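Grumik community help › Perception › Camera tracking

Pose jumps when the fingers close on small shiny parts near a clear panel

stidville_bench

I am running the Grumik visual-inertial tracker on recordings from a hand-held gripper, camera on the tool, then exporting to Somero for segmentation. The task is picking up small screws and carrying them to a fixture beside a clear acrylic panel. Tracking is fine over the bench. As soon as the gripper is raised towards the panel the position estimate slides sideways, and in 27 of 390 recordings it jumps by several centimetres in one update. Those episodes are then rejected by the export check.

What I have tried so far:
— recalibrated the camera and IMU, no change
— raised the feature limit, slightly worse
— replayed at half speed, identical result, so it isn't dropped data

The view at a typical failure has a screw held between the fingertips, plain pale grey over much of the upper part, and the panel running diagonally across the right-hand side. Feature count falls to 87 and most of those sit on the gripper.
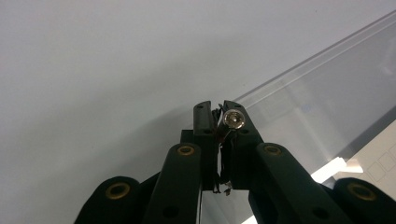 Reply from choo_user

Try better lighting. We had drift as well and a second lamp fixed it for us. Also check you are on the June build of Choo if you use it for time sync, the one before had an offset bug.

Reply from parallax_lag

More light won't put texture on a plain grey surface. It may also strengthen the highlight along the top edge of the panel, and a highlight moves with the viewpoint in a way a fixed point does not.

Look at where features can come from in that view. The links are dark, but each of the brass bushings gives a high-contrast ring, and the screw head has a bright rim. The corner detector will favour all of these. They travel with the camera, apart from the motion of the linkage as it opens and closes, so the tracker is told that it is standing still while the IMU says otherwise. The loose dark strands between the fingertips are another poor source, as they can move independently of everything else. The only static pattern I can find is the printed grid of squares at the lower right, and the outer arm covers part of it.

I would do this, in order:

1. Add a gripper mask. A single static mask is not enough for a parallel linkage. Generate one for fully open and one for fully closed, take the union, and grow it by a few pixels. Include the fingertip gap so the strands and any held part are covered.

2. Mask before feature detection. If you filter afterwards, the gripper has already used up the feature limit. That would explain why raising the limit made things worse.

3. Put printed markers on the grey surface, at uneven spacing. Keep them off the acrylic, where reflections can spoil the corners.

4. Let the filter coast on the IMU when the unmasked count is low, and flag that stretch in the export. Somero will accept a flagged gap of up to 2 seconds with our settings. Yours may differ.

Plot the inlier ratio against gripper width as well. If it drops whenever the fingers are moving, the mask is too tight.

stidville_bench

Union mask applied before detection, no markers yet. The sideways slide has gone on the recordings I have rerun. The large jumps are fewer but still present when the panel fills most of the right half, so markers are next. I was already on the June build of Choo.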